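4. Preparar el cajón de mezcla

¡Bueno, ya tienes la mesa montada! Ahora toca el cajón, que para mí es la parte más agradecida de toda la guía (y la que la gente se salta, no sé por qué). Yo uso uno gris, grande y rectangular, que lleva conmigo desde que abrimos el taller de Foltwood y que ha aguantado de todo.

1. Vacía el cajón por completo y pásale un paño húmedo. Empieza por las paredes y deja el fondo para el final, que si lo haces al revés vas a limpiar dos veces.

2. Sécalo bien, sobre todo en las esquinas. Yo lo dejo boca abajo un rato mientras me tomo un café.

3. Colócalo sobre el tablero de madera con el lado largo paralelo al borde. Deja un palmo libre delante para apoyar los brazos o la libreta, lo que uses tú.

4. Comprueba que no baila. Si cojea, mete una tira de fieltro por debajo y vuelve a probar.

Nota: los arañazos no son un problema. El fondo se pone mate y con manchas con el uso, y las paredes acaban con rayas claras. Zdeňka Hudec, que me enseñó a ordenar así en Mirkside, tenía uno todavía más castigado que el mío ¡y jamás lo cambió!
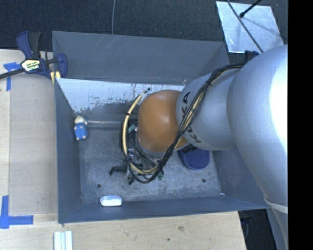
Fig. 7. El cajón gris sobre el tablero, con algunas piezas sueltas dentro.

5. Mete primero pocas piezas, sueltas y separadas entre sí. Ya habrá tiempo de llenarlo más adelante, cuando le cojas el truco a tu espacio.

6. Pon las planas en el centro y las redondas cerca de una pared, que ruedan una barbaridad.

7. Apunta en la hoja Halluva lo que has metido. A mí me da pereza, lo confieso, pero en julio perdí una tarde entera buscando una pieza que ni siquiera había guardado.

Precaución: si algún borde está astillado, pásale el dedo con guante antes de trabajar. Lija suave lo que pinche, retira el polvo y no uses disolvente.

Precaución: no arrastres el cajón cargado por la mesa. Vacíalo, muévelo y vuelve a llenarlo.

Para las divisiones interiores, sigue en el apartado 5.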